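Shop notebook, cabinet doors for the Akotstead kitchen
6/11/20

Primer question again. The Akotstead owners want the oak doors kept and painted, and they have read that you can skip sanding if you use Samurik. They sent me the page. It says "bonds to any sound surface" and it has a lot of pictures of white kitchens. I said I would try it on scrap before putting it on their doors, and that I wasn't promising anything.

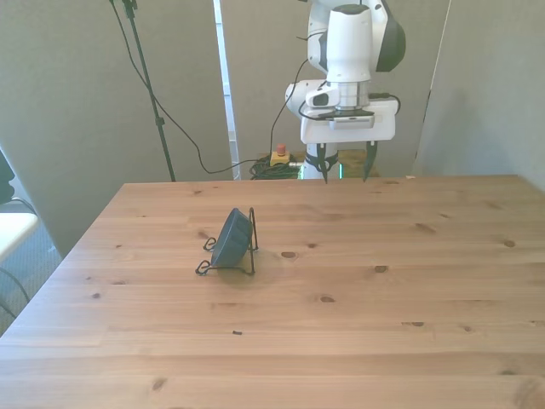

Rhoda Pennick
Finish carpenter, Virdale shop

What I had to work with: the side panel from the old pantry cabinet, same oak as the doors and same factory finish as far as I can tell, plus two doors from over the fridge that are not going back up. The doors are the better test. They have years of cooking on them, and the panel spent its life facing a wall. Anybody can get paint to stick to the side of a pantry.

Cut the panel into boards. Left the doors whole so the profile edges would get tested too, which is where paint lets go first in my experience. I don't care much how a flat board does.

Prep, written down this time so we don't argue about it later:

Board A: wiped with a damp rag, let dry, Samurik straight on. Their method as I read it.
Board B: degreased, rinsed, let dry, Samurik.
Board C: degreased, rinsed, scuffed with a gray pad, dust off, Samurik.
Board D: degreased, rinsed, scuffed, dust off, our usual shellac primer.
Door 1: half done like B, half done like C, taped down the middle.
Door 2: half like C, half like D.

Same Segers enamel on top of everything, satin, from one can, stirred before every coat. Two coats on all of it. The Segers rep says three on cabinets, but the rep sells paint. If two won't cover over a white primer, I would like to find that out on scrap.

Notes on putting it on

Samurik is thick. It rolled fine on the flats and dragged badly on the profiles, and it set up faster than the can led me to expect. I went back over a run on Door 1 and tore it, so there's a rough patch near the bottom rail. I'm going to leave that alone and not count it against the primer, though a homeowner would have done the same thing and would have been right to complain.

It does block the tannin. No yellow coming through on any Samurik board after the first coat of enamel, and I was expecting some. Give them that one. The shellac blocked it too, as always.

Oak grain shows through every one of them. The page has a line about a "smooth, grain-free look," and I do not see it. You will not get rid of open oak grain with a primer, any primer. You fill it or you live with it. I need to have this talk with the owners before they see the doors and think it's our fault. The pictures on that page look like maple or MDF to me and I'd bet money on it.

Smell: less than shellac, clearly. That matters if they stay in the house, and they are talking about staying. But the doors will be sprayed or rolled here, so it only counts for the face frames.

Tests

The first test was the tape pull. Scored a crosshatch with a fresh blade on each board, pressed the tape down hard, pulled it back quick. Board A came off in flakes along the score lines, right down to the old finish. Board B lost a couple of corners. C and D, nothing I'd worry about.

Now the usual objection, and it's a fair one: the can says full cure takes longer than I waited. True. I'll pull them again in September and write down what happens. But Board A failed at the old finish, not in the middle of the film, and I don't believe a film that isn't grabbing on day one is going to change its mind later. If it does I'll eat this page. Also, no customer waits for full cure before they hang a wet towel over the sink door.

The second test was the fingernail. Not science. It's what the customer does, though, as soon as you turn around. A came up at the edge. B marked but held. C and D marked a little less than B, and I can't tell them apart. I tried it blind with the boards flipped around and got them mixed up, so anybody who says they can tell is guessing.

The third was the wet rag with dish soap, which is the one I trust. Folded rag, same hand, same pressure as near as I can keep it. Samurik's page says it was tested to 50 rubs. Fifty rubs is nothing. That's one bad holiday. I kept going on each board until I saw color change or got sick of it.

Board A: soft edge near the score before I reached 50. Stopped there.
Board B: passed 50, dull patch coming up not long after.
Board C: 137 and then I quit. Slight shine, no primer showing.
Board D: 137 to match. Slight shine, same as C.

So the rag says scuffed Samurik and scuffed shellac come out even, and the thing doing the work is the gray pad. I wrote that down before I looked at the doors, so I couldn't talk myself out of it. 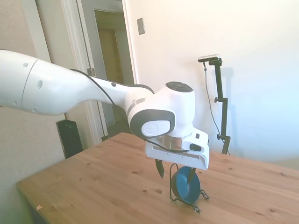
Then the doors, and the doors muddied it some. On Door 1 the B half held up better than Board B did. I don't have a good reason. Could be I degreased the door harder because I could see the grime, and on the board I was going through the motions. Could be the old finish was already dulled from years of wiping, so it had its own scuff. Either one would make the no-sand claim look better than it is, on exactly the kind of door people try it on. That may be where the good reviews come from.

Near the handle was the weak spot on both doors. Hand oil. Degreaser took off what I could see, and the tape still lifted a strip on the B half in the place where fingers go. The scuffed halves held there. If we take one rule from all this, it's to clean the handle area twice and scuff it whatever the can says.

Door 2, C half against D half: no difference I can find by tape, nail or rag. The shellac side laid down a bit flatter on the profile, with less drag, and that might be my brush. I've used shellac for years and this stuff for one morning.

On coats: two covered. I looked at it under the window and under the work light, and the edges are a touch thin on Door 1, nowhere else. I'd do a third on the edges only. The rep can have half a point.

What it would save

I keep hearing that skipping the sanding saves a day. It doesn't, not on doors like these. The scuff with a gray pad is the short part. Pulling hinges, labeling, degreasing, rinsing, waiting for it to dry and filling the old pull holes is the long part, and you do all of that no matter what goes on next. When people say they hate sanding I think they're picturing taking it down to bare wood, and we weren't going to do that anyway. Should say "scuff" to the customer from now on and leave the other word out of it.

Price: Samurik costs more per can than the shellac. It cleans up with water, so take off a little for solvent and throwaway brushes. I haven't worked it out to the penny and I don't think it changes the answer either way.

Where I am on it

Doors: clean twice at the handle, scuff, shellac primer, two coats Segers, third on the edges. Same as we'd have done last year. I went in ready to be wrong.

Face frames: willing to use Samurik for the smell, over a proper clean and scuff. Put it in the quote as a choice and tell them in plain words that the scuff happens with either one.

Grain: ask them before anything else. If they want it flat, that's grain filler on every door, and it's a different price. Show them Board C in daylight, held close. Don't let them pick from the web page.

Not tested, so don't let me claim it: heat next to the oven, steam over the kettle, the inside of the sink door. Also never tried it on the vinyl-wrapped end panel. That panel worries me more than any of the oak, and "any sound surface" is doing a lot of work in that sentence. I want to peel a corner of the wrap first and see what is under it.

To do
Keep all four boards, labeled on the back in pencil. Marker bleeds through.
Relabel the doors. The tape on Door 2 fell off and I'm going by the hinge side.
Ask Segers whether the enamel has changed. This can looked thinner than the last one, and I'd like an answer in writing.
Pull tape again in September, same blade type, new spots.
Order gray pads, we're on the last sleeve.
Cut a piece off the back of the vinyl end panel, where the dishwasher covers it, and run A and C on it before the quote goes out.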